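Home | Syllabus | Readings | Handouts | Office Hours

Handout 6: Where the Money Goes When a Movie Is a Hit

Read this before the section on distribution. Bring it with you, along with something to do long division on.

1. The gross is somebody else's number

When a headline says a movie "made" 200 million dollars, it means people handed that much to theaters. The studio did not get it. The theater keeps a share, the share differs by country and by week, and in some places a local distributor takes a cut before anything gets on a plane home. Students lose more points on this than on anything else in the course, usually in the first sentence of the paper.

Vocabulary for the week:

Gross: ticket money, all of it.
Rentals: the part of the gross that comes back to the distributor. An old word that has nothing to do with video stores, for those of you who remember video stores.
Negative cost: what it took to make the movie, up to a finished print.
P&A: prints and advertising. There are hardly any prints now. The P stayed.

2. A worked case

Our practice movie is Trirkora, an animated feature about a lighthouse. It was produced by Haslinger and released by Rondow. Negative cost was 90 million dollars. Worldwide gross was 200 million.

Suppose half the gross comes back as rentals. (Half is a classroom number. Real contracts are fussier.) Rondow now holds 100 million. The trade press has already run the word "smash."

Rondow then takes its distribution fee off the top, before anybody else is paid. At 30 percent, the fee is 30 million, leaving 70. Next it recovers what it spent on P&A. For Trirkora that was 106 million, a lot of bus shelters. We are now at minus 36 million, and we haven't paid for the movie yet.

Subtract the negative cost and the running total is minus 126 million. Interest gets added after that. Leave it out for now; it will find you on the problem set.

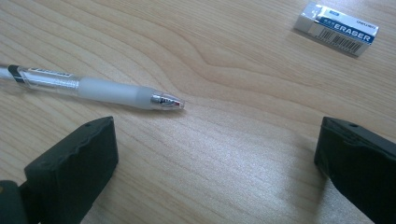

The order of the deductions matters as much as their size. A fee taken on rentals is paid whether or not the movie ever earns back its cost. A fee taken after costs would be paid much later, or never, and so distributors with any bargaining power don't agree to it. When you read a deal summary, find the word "after" and see what follows it.

3. Points

A point is one percent of something. Your job is to find out of what.

Gross points come out of the money early and go to people who could have stayed home. Net points come out of what remains at the bottom of the list in section 2. The director of Trirkora had 9 net points. Nine percent of minus 126 million is not a bill, fortunately, but it isn't a check either.

4. What the movie is for

So why does Rondow want a sequel? Look at what we left out: home viewing, television, the soundtrack, and the plush lighthouse. The toys were licensed to Todard, which paid a guarantee up front and a royalty after that. Most of this income arrives once the theaters have moved on, and some goes into separate accounts that the net participants never see. An animated movie can lose money on paper for years and still keep a whole floor of people employed.

5. For next time

Redo the Trirkora figures with a 15 percent fee. Then redo them with rentals at 60 percent of gross and the original fee. Say which change helps the director more, and whether either helps at all. Show your work. One page, please. The margins are not negotiable.

Handout revised November 6, 2021

This site uses cookies to remember your settings. Accept | Decline

Contact the instructor | Copyright, all rights reserved | Back to top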